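Notebook, service bay 2
January, started 7.40 am

Picking up from the Akanda shakedown. Chaminda Barua has put a note on the board saying the rear end is "sorted". I would like to know what he means by sorted. The car did one clean run on dry tarmac and came back with the nearside rear damper weeping at the shaft seal, same as before. One run isn't a test.

Damper off, cleaned, back on the bench. Shaft is straight as far as I can tell with the dial gauge. Seal lip has a nick in it. Could be grit, could be us when we fitted it. Marnik say their new seal lasts twice as long as the old one and have sent a leaflet with a graph on it. The graph has no numbers up the side. Fitted one anyway as we've run out of the old sort.

Odometer on the stage clock reads 2,403 km since the gearbox was last opened. The book life for the dog rings is longer than that but the book was written by the people who sell the dog rings. Second to third is baulking when cold. Driver says it clears after a few miles. Drivers say that about everything. I want it opened before Plelellow and will say so in writing, i.e. here.

9.15 am

Oil drained from the gearbox. Fine grey paste on the magnet, no flakes. Less than I wanted to find, given what I just wrote. Still want it opened.

Checked toe on the rear with the strings, then again with the car rolled back and forward. The two readings don't agree. Third go agreed with the first. I don't trust any of them until the offside bush has been changed, because you can move the arm by hand with a bar and not a very big bar.

Wheel nuts: torque wrench A and torque wrench B give different answers on the same nut. B was dropped in the yard last month. Label on B now reads DO NOT USE. Please leave the label on.

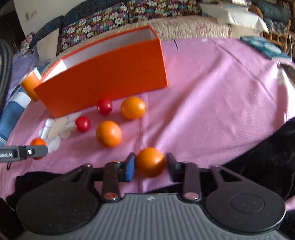 Oranges and cherry tomatoes on the pink cloth.

11.30 am

Huvetti pads. Put the used front set on the scales and against the unused set. Wear is uneven, inside pad worse than outside on both corners, so slide pins or caliper flex. The rep's view is that we are bedding them wrong. We bedded them exactly to his sheet. Pins out, cleaned, regreased. Offside lower was stiff, which I'd put money on being the whole story for that side, but it doesn't explain the nearside and I am not going to pretend it does.

Peak disc temperature from the paint was 488 on the front. Paint only tells you it got there once, it doesn't say for how long. Chaminda wants to open up the ducts on the strength of it. I'd want a second stage with fresh paint first — bigger ducts cost us at the radiator, and we found that out the hard way at Akanda last year. 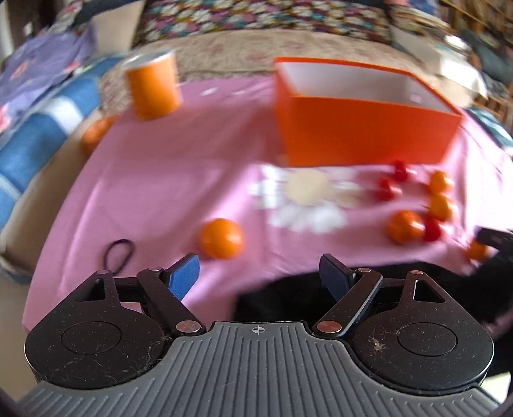 If we do go to the bigger ducts then the splash guards need trimming as well, and somebody has to make a template, as the last pair were done by eye and you can see it. Leave the ducts alone until the above is done.

2 pm

Damper back on the car with the Marnik seal. Pushed it down by hand, no weep. That proves nothing. Wiped the shaft and chalked the body so we'll see a leak if there is one.

Rear clicks: nearside set at 8 from full hard, offside the same. The setup sheet in the door pocket has a different figure in biro, not initialled. Crossed it out. If it was yours, come and argue.

Offside bush pressed out. It was worse than I thought, rubber gone right through on one side. So the toe readings from this morning are worthless and can be ignored. New bush in, arm bolted up loose, final torque at ride height with wrench A.

4.20 pm

Toe again. Two readings, both the same. Doing a third tomorrow before I believe it.

Outstanding:
Gearbox out, look at second and third dog rings
Fresh temperature paint, front discs
Nearside slide pins again after first run
Wrench B away for calibration
Ask Marnik for the graph with the numbers on
Take "sorted" off the board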